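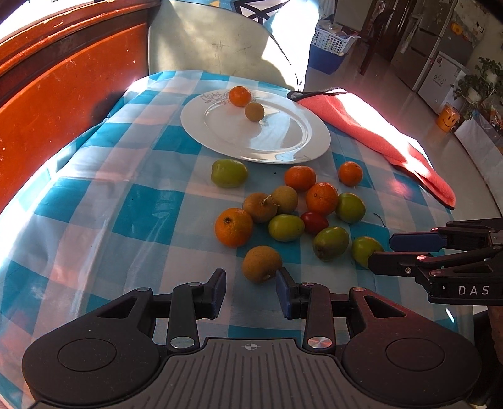 About Stededero

Small language school, upstairs on Moreira Street. Spanish and Portuguese mostly, some Italian when we have the teacher for it. Open since the old bakery downstairs closed and the rent dropped.

What we do

Evening classes for adults. Conversation, basic grammar, reading for people who already get by and want more. Groups stay at 4 to 8 people. Levels run beginner to "I can follow the news if they slow down." Not sure where you fit? Come in on a Wednesday after 5:30 and talk to whoever is at the desk, ten minutes and we'll place you.

No kids classes right now. We get asked a lot. Try the library.

How we teach

Talking first. The book comes out in week two. We use the Prilline course books for levels one to three, and our own handouts after that (sorry about the staples). Homework is short, and yes we check it. Vocabulary goes by subject: food and markets, the doctor, bus and train, renting a place, phone calls. Phone calls are the hard one, so they get two weeks.

Where we came from

Started as a Saturday group at the Samach community hall, folding chairs and one whiteboard. Moved here when the waiting list hit 54. Two classrooms now plus the reading room, which has 800 books, most of them donated and most of them novels. Borrow what you like, write it in the notebook, bring it back evenutally.

Practical stuff

Terms are 10 weeks. Next one starts in March. Sign up at the desk or by phone, the online form is being fixed. Pay in full or in two parts. Miss a class, make it up in the other group the same week if theres room.

Getting here

Bus 63 stops across the street. Side door, not the front, then up the stairs. Elevator is around back, ring and we'll come let you in. Parking is bad after six.

Desk hours

Monday to Thursday, 3 to 9. Closed Fridays and between terms.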